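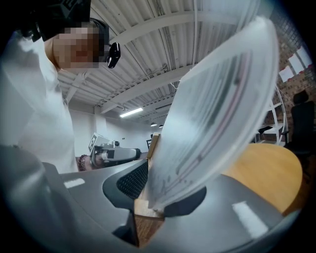

Receipts and warranty slips -- what do you keep and for how long?

kettle_and_toast
Hi all, hoping someone more organised than me can help. We moved to Sutbridge in December and I've finally got to the last box, which is the drawer from the old place tipped straight in. It's nearly all paper. Receipts, little folded instruction sheets in tiny print, a warranty slip for a Fledlow dehumidifier that I'm fairly sure went to the tip two winters ago. I sorted one end of it last night and got to 238 bits of paper before I gave up and made a cuppa.

My trouble is I can't tell what matters. Half the receipts have faded so badly they're nearly blank (the washing machine one, of course!) and I've no idea if a blank receipt is worth anything. My mum kept everything forever and I seem to have inherited it. I don't have a scanner, just my phone, and I'd like a system simple enough that I'll still be doing it next year. I work from home a bit and claim a few things on tax, if that changes anything.

Also, is there any point keeping instructions for stuff like a stick blender?

paperbark6
Been there, my favourite biscuit tin was full of it for years. The faded ones are thermal paper, and heat and sunlight finish them off, so don't leave them on the dash or in a plastic sleeve by the window. Sticky tape over the print can make it go as well, I learned that with a receipt for tyres.

What I do now is take a phone photo the day I buy something, flat on the table near a window, with my shadow out of the way. If it's folded I run the back of a spoon along the crease first. Then the photo goes in an album called Receipts and I type the name of the thing in the caption so I can search it later. Paper copy goes in one envelope per year and I don't sort inside the envelope at all. I tried sorting by shop once and lasted 13 days.

For the washing machine, don't bin the blank one yet! Go back through your bank statements, find the payment and ring the shop with the date and the amount. A lot of places can reprint from that. I got a copy of a fridge receipt from Villalobos Appliances that way, and the bloke on the phone was lovely about it. A bank statement can do as proof of purchase too, so print the page and put it with the warranty.

Blender instructions, chuck them. Most are online as a PDF if you've got the model number, which will be on a sticker underneath. I keep the ones for the oven and the hot water system, and anything that came with a wall bracket.

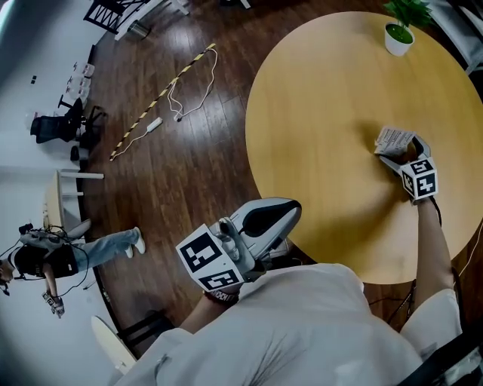

dot_matrix_dave
Just burn the lot, I've never needed a receipt in my life

northofkusach
Please don't burn the lot, and definitely not thermal paper. It's not meant to go in the paper recycling either, mine goes in the red bin.

The answer above covers the household side so I'll just add the tax bit. General rule is five years from when you lodge, and longer for things you claim over several years like a laptop or a desk. I keep those in a separate envelope with the word TAX on it in big letters. Photos are fine so long as they're clear and show the supplier, the amount, the date and what you bought. Check the tax office site for your own situation, I'm only a bookkeeper's daughter.

For the rest I go by price. If it cost over $1000 I keep the paper for as long as I own the thing. Groceries and petrol I let go once they've come up on the statement -- unless you're claiming the petrol, obviously.

And back your photos up somewhere. My old phone went in the Kusach ferry wash with 6 months of receipts on it.

kettle_and_toast
Thanks, this is great! Found the washing machine payment already and will ring them tomorrow. Dave, tempting.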